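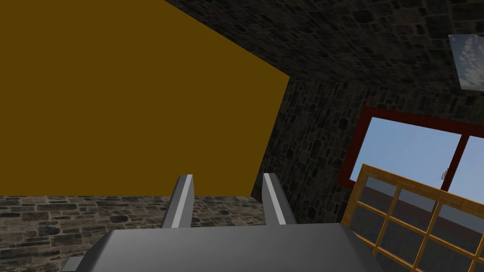

Ha-neul Son was up a ladder when I got to Lellov, the little gallery she's been filling with paint since the start of February. She waved a brush at me, told me to watch the wet patch by the door, and kept going for another ten minutes. I didn't mind. I got to look at the wall.

It's a big one. The show is called Ridance (yes, one d, and yes, people keep emailing her to say so), and the main piece is a painting of the street her grandmother lived on, done straight onto the plaster and running around three sides of the room. When the show closes it gets painted over in plain white.

"Everyone asks me if I'm sad about that," she said, once she'd climbed down and found us both a stool. "My grandmother's building is a parking lot now. I think a wall in a gallery can handle it."

I asked how she'd worked out what the street looked like, and she laughed at me a little. She has 175 family snapshots in a shoebox, and hardly any of them show the street. They show cousins in front of the street. So she pieced it together from the bits behind people's heads – a shop awning here, half a bicycle there – and made up the rest with her mother on the phone.

"My mom would say the pharmacy was green. Then she'd call back at 6 in the morning and say no, it was blue, the green one was the dentist. I repainted that pharmacy so many times. It's still wrong, apparently."

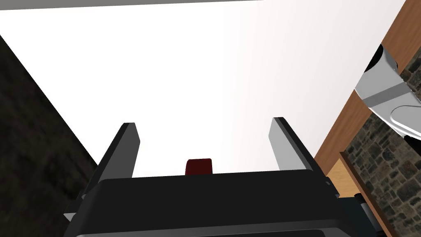

The color is what got me. I'd only known her small ink drawings, the ones she sold at Daveo a few years back for 100 dollars each, and those were so quiet you could walk right past them. So where did all this pink come from?

"I was scared of color for years! I had a teacher who'd say 'are you sure?' whenever I opened a tube. With ink there was less to be sure about." She picked at the paint on her thumbnail for a while. "Then I got a job painting signs for a noodle place, and they wanted everything loud. I was happy the whole week. That should have told me something."

Her studio mate Dong-hyun Cho wandered in around then with coffee and a sandwich he'd already started. He makes the sound for the show, a low murmur of traffic and radios that comes from behind the back wall, and he told me he'd thrown out most of what he recorded.

"Ha-neul kept saying it was too pretty," he said. "She wanted it to sound like someone else's TV."

There's a dog in the painting too, a fat brown thing asleep outside the grocery store. His name was Kong and he bit everybody. She's put him low down, at kid height, and she's fully expecting him to get touched. She's mixed a spare jar of the brown.

I wanted to know what she's doing next, and she made a face. There's talk of a stairwell in a public library, which would be permanent, and that worries her a lot more than the white paint does. "I'd have to walk past it," she said. "With my mother."

Then she went back up the ladder to fix the dentist.

Ridance is at Lellov through the end of the month. Entry is free, and there's a printed map of the street for the first 1,000 visitors.

Related
Five small galleries worth the bus ride
Studio visit: the printmaker above the bakery
Review: Soft Furniture at Daveo
What happens to a mural when the lease is up?
Open call: window displays for spring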